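Consuelo Carrillo
2 Jul 2023

Thread on the intermediate final, as a few people asked me to write it up. I played in goal for the club for years and now do the match notes, so take that into account.

Wekedis 1-11, Komus 0-13. A point in it, and it was a point in it for most of the day.

For anyone outside the parish: we had not been in a final at this grade since the regrade. We went down to junior, spent five seasons there, and came back up with a panel that was mostly under 23.

That matters because the talk beforehand was that we were a year early. I thought so too. We lost to Komus in the league in May and they were better in every line of the field.

What changed was the kick-out. In May we went long every time and they won the breaks. Yesterday we went short to the corners for the first quarter, and only went long once their half-forwards had pushed up.

It isn't complicated, but you need corner-backs who want the ball when they are being chased. We have them now. Both came through the same under-14 team, which won nothing.

Komus had the wind in the first half and went in two up. I would have taken that. They kicked five wides from the scoring zone and their manager was not happy going down the tunnel.

The goal came just after the restart. A high ball in, a flick across the square, and a finish from close range. I have seen people say it was a square ball. From where I was standing, level with the line, it wasn't.

After that they got the next four points and I thought we were gone. We looked tired at midfield and stopped tracking the runner from deep.

Meinrad Wallner took off a midfielder and brought on a half-back, which got a groan in the stand. He moved the number six out to the middle and we started winning our own ball again. Good call, and he won't get much credit for it.

Meinrad has been over this group since they were 12. He did his coaching badges at night while working shifts. He has never asked for expenses that I know of.

We went ahead on 60 minutes from a free, out on the left, with the wind against. Then there was the injury time, which felt long. They had one chance to level and it dropped into the keeper's hands.

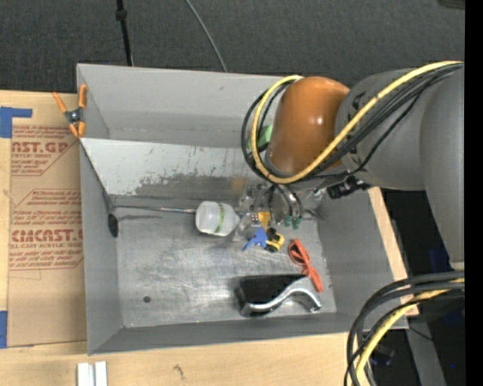 Photo: Nurnamik

A word on Komus. They have lost this final two years running and I know what that is like. Their full-back was the best player on the pitch by a distance and he shook hands with every one of ours afterwards.

On the pitch itself: Habte Park was in good order, but the car park was not. People were walking in at half-time having left in plenty of time. If the county board wants bigger crowds at these games, that needs looking at before the senior semi-finals.

Next up is the regional championship. I don't know who we have yet. The draw hasn't been made and the fixtures page still has last year's teams on it.

Senior football next season will be hard. We will probably lose more than we win. The reserve team also goes up a division, so we need numbers at training on both nights, including lads who think they are finished.

Under-10s training is on as normal this week. The cup will be there, so bring the children down. Please park on the school side.

I have the scorers written down and will post them when I have checked one of them with the referee.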